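In defence of the small, slow, slightly muddy open day

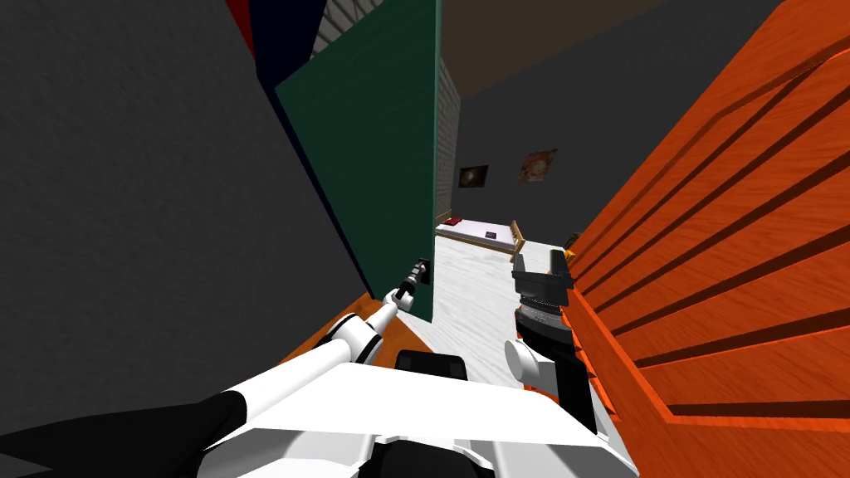
Grey walls, a green panel and two framed pictures in a computer-rendered room.

I have been going to local air days, steam rallies, harvest fairs and vehicle meets for most of my life, first on my father's shoulders and later with children of my own on mine, and I would like to put in a good word for the small ones. I mean the sort where you park in a field, a teenager in an oversized tabard waves you towards a gap that your car will never fit into, and the first thing you smell is onions.

What set me off was a conversation after this year's Druddale open day, which I enjoyed enormously, and which a friend of mine thought was a bit thin. He had taken his grandson and was back at the car by two o'clock. There were, he said, only 16 old cars, one of the promised aeroplanes hadn't come because of the cloud, and the bouncy castle had been let down for half an hour at lunchtime while somebody saw to the pump. All of this was perfectly true. I was there too, and I saw the bouncy castle lying on the grass like a great tired pudding. And still I drove home feeling I had had one of the best days out of the year, so I have been trying ever since to work out what we each went looking for.

I think he was comparing it with Cloltbridge. Now, I have nothing against Cloltbridge. It's a very fine show. They have a proper grandstand, a big screen, a voice on the loudspeakers that you can hear from every corner of the site (including the lavatories, where you might prefer not to), and a flying programme that runs to the minute. The last time I went, the attendance was read out at the end of the afternoon, 3,248 people, and we all clapped ourselves. It's slick and it's exciting and my daughter still talks about the helicopter. But we queued a good long while to get in and even longer to get out, and the nearest I got to anybody who had flown or driven or mended anything was the far side of a rope.

At Druddale there isn't much rope. You can walk straight up to a man sitting in a folding chair beside a little green van and ask him what on earth possessed him, and he'll tell you, at length, with the bonnet up. I spent the better part of an hour this year with the model flying club, who had a trestle table in the lee of the hedge and a good deal of glue. I know next to nothing about model aeroplanes. By the time I left I knew why you shouldn't store the wings in a hot loft, what happens to a balsa tail when a spaniel sits on it, and where to get the best bacon roll within a day's drive. One of the members let my nephew hold the transmitter (switched off, but he didn't mind in the least) and talked to him as if he were another member who had simply not paid his subscription yet.

You can't timetable that sort of thing, and I suspect it's why it never appears on the posters. A poster has room for the fire engine and the jumping castle and the raffle, and quite right too, for those are what get people out of the house. But I do wonder whether we've all begun to judge a day by its poster, ticking off each item as we pass it, and going home cross if one of them is missing. The aeroplane that didn't come to Druddale was sitting safely in its hangar, where I was very glad to think of it. I've stood under low cloud at enough airfields to know that a pilot who says no thank you, not today, has done everybody a kindness.

There is a practical side to this, and I had better come to it before I get carried away again. Small shows are closing. The one at Gutholm, where I saw my first traction engine and was sick down my first anorak, managed only 11 exhibitors the last time it ran, and it hasn't run since. The people behind it were getting on, the insurance had gone up, and the field was wanted for something else. I used to think these things faded away because the public had lost interest, but I've talked to a fair few organisers over the years and I no longer believe it. The public still come. What's lacking is the next person along to book the field, chase the paperwork, ring the ambulance people and stand in a wet car park at six in the morning with a bundle of stakes.

Terence Parsons, who ran the Gutholm gate for years and taught me how to reverse a trailer, put it to me more bluntly. "They all want to come," he said, "and they all want to be home by four." I laughed, and then I remembered that I'd been home by four myself, most years, and had never once stayed to fold a table.

So I've changed my habits a little, and I'd gently suggest that others might do the same. I go for the whole day now, or as near to it as my knees will allow. I buy the programme, even when it's a folded sheet of paper with the times wrong. I put money in the bucket on the way in as well as on the way out. And at the end, when the cars have gone off in a string of blue smoke and the field looks suddenly enormous, I find somebody carrying one end of something and I take hold of the other. It's surprising how much of a show is simply large objects that need two people. You also hear the best stories then, and you're quite often given the cake that didn't sell.

I would ask something of the organisers too, in return. Please don't try to be Cloltbridge! I can see the temptation, especially when somebody like my friend goes home early and says so. But every time a small show stretches itself for one big expensive attraction, I see something else quietly go to pay for it. One that I used to love, over at Mendonça Park, spent its money one year on a stunt team who performed twice for ten minutes, and to make space for them they moved the motorcycle club to a corner behind the generator, where you couldn't hear yourself ask a question. The stunts were splendid. The motorcycle club didn't come back the following summer, and with them went the old fellow who used to start up his father's machine at noon and let the children count how many kicks it took. (The record in our family was 5, and we were terribly proud of him.)

I'd far sooner have the entrance kept cheap, a few more straw bales to sit on, and somebody to go round the exhibitors with a mug of tea and make sure they feel wanted. They bring these machines a long way, at slow speeds, with lorries hooting behind them. Most of them are paid in a brass plaque and a sandwich. If they've had a nice time they come again and bring a friend, and that's how a row of cars gets longer.

As for my own friend, I've talked him into coming back to Druddale next year on the understanding that I choose the time we leave. He says he'll bring a chair and a newspaper. I've told the model flying people to expect him, and they are going to see whether he can be trusted with the glue.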